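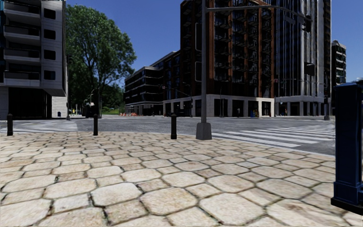

Slide 2 – Where the robot drives before it drives

Leave this one up while people sit down. Start talking once the door is shut.

The build is called Kostis. It is a small wheeled delivery robot, made in the shared workshop at Brerkent. It sits on a plywood base with two hub motors and a caster, and it carries one camera at the front.

Say early that the street on the slide is a simulated one. Some people will take it for a photo from the back row.

Point to the paving first. Big octagonal slabs with smaller stones between them, and dark joints all the way across. My first floor detector was trained on plain concrete and read joints like these as edges it must not cross. Kostis would stop dead and wait.

Then the bollards. Three black ones along the far side of the plaza. They are dark with rounded tops, and one looks slightly larger. Good test for the obstacle code.

Last, the two crossings. The bars on the left one are faded. Ask the room which one they would send a robot over. Take two or three answers, no more.

Slide 3 – Why simulate at all

Workshop hours are 6 to 9 in the evening. In October that means every outdoor test is in the dark.

A run in the simulator costs nothing but electricity. A run outside costs a walk, a charged battery and someone to stand next to the robot with the stop button.

I used Nindow for the street scenes. It runs on the old desktop in the corner of the workshop, slowly. Mention the fan noise if people ask about hardware.

Slide 4 – The control code

Keep this short. The full listing is in the handout.

The planner is called Gebretsadik. It takes a camera picture, marks the ground it thinks is safe, and picks a heading. It does this 9 times a second on the small board inside the robot. The motors get a new speed command each time.

The same code runs in both places. A thin layer swaps the simulated camera for the real one, and the rest does not know the difference. If someone asks about ROS, say I tried it and went back to plain sockets – fewer parts to keep updated.

Slide 5 – Numbers

I set up 100 simulated runs over paved ground with the old detector. It finished 50. Most of the failures were stops at joints or shadows. A few were bollards clipped with the left wheel, and those worried me more.

After retraining, the stops at joints went away. Shadows under trees are still a problem. Go back to slide 2 here and point to the deep shade under the big tree.

Log file 1918 is the clip to play. It shows the robot turning in a full circle next to a curb. Let it run to the end.

Slide 6 – What the simulator gets wrong

Wheel slip. The simulated floor grips too well.

Slope. My test plazas were flat and the yard at Brerkent is not. The robot drifted toward the drain on every outdoor run until I added a correction from the tilt sensor.

Camera exposure. The real camera takes around a second to settle when it comes out of the shade. Kostis now slows down when the picture brightens quickly.

Slide 7 – Parts and next steps

Show the base and pass the spare motor around. Get it back before questions.

Next is a second camera facing down. After that a proper bumper – the foam one is held on with tape.

Questions. If time is short, skip the battery story.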